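Ornora storage fittings: progress to Feb 29, 2024

The cork linings are in for five of the 12 units; the other seven follow in March. Drawer handles on the wooden boxes have been fixed and checked. Spend to date is 209 on cork and adhesive – within the Dilton allowance.

The sliding-door cabinet has its cork floor, with the inner walls left white. 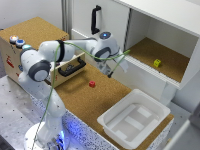
Rawat has asked that the door run be checked again before the remaining linings are cut. This is booked for March.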